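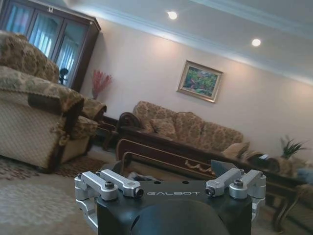 Living room, Edham.

Edham Fermentation and Preserving Group
Minutes of the ordinary meeting, Saturday, January 26, 2019

Chair: Dušan Hájek
Apologies: none received.

1. Minutes of the previous meeting
Approved with one correction. Under "Salt", the entry for sauerkraut should give the salt as a percentage of the trimmed cabbage weight. The earlier text gave it as a percentage of the whole head before coring.

2. Matters arising
The replacement pH meter has been delivered and calibrated. The old meter is to be used for demonstration only and its readings are not to be entered in the batch log. 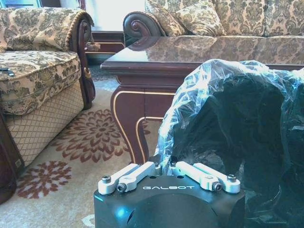 3. Miso batches
The Calvo batch (soybean, rice koji) has reached 23 weeks. Tamari has collected at the surface. Color is even to the wall of the crock. Members tasted from the center and from the edge; the edge sample was judged saltier. Agreed to turn the batch once, repack it, and replace the weight.

The Drulthorpe batch (chickpea, barley koji) was started later and at a lower salt level. A white film was reported on the surface and has been scraped off. Mr. Hájek considered it to be kahm yeast. Agreed to add a layer of salt at the rim and inspect again at the March meeting. If there is any pink or black growth the batch is to be discarded whole.

4. Koji incubation
Discussion of uneven growth in the last tray of rice koji. The log shows that the rice was steamed for the usual time but was spread too deep, and the core temperature rose overnight. Agreed:
a) Maximum depth in the tray to be 2 inches.
b) First stir to be made when the grains begin to bind.
c) Temperature to be taken in the middle of the tray and at one corner, and both figures logged.

5. Cucumber pickles
Two methods were compared. The batch in 5 percent brine kept a firm texture. The batch in weaker brine was soft at the blossom end, but the blossom ends had not been trimmed on that batch, so the comparison is not conclusive. To be repeated with all cucumbers trimmed and a grape leaf in neither jar.

6. Supplies
Brerkier has changed the pack size for coarse sea salt. The new crystals are larger and weigh less per cup. All group recipes are to state salt by weight only. The remaining recipe sheets with cup measures are to be withdrawn. An order for 6 one-quart jars with airlock lids was approved.

7. Other business
A request to add a session on dried chilies was deferred.
Members are reminded to write the start date and salt percentage on the jar as well as on the lid, as lids have been exchanged during washing.

8. Next meeting
March, date to be confirmed. Members holding miso samples to bring them in sealed containers.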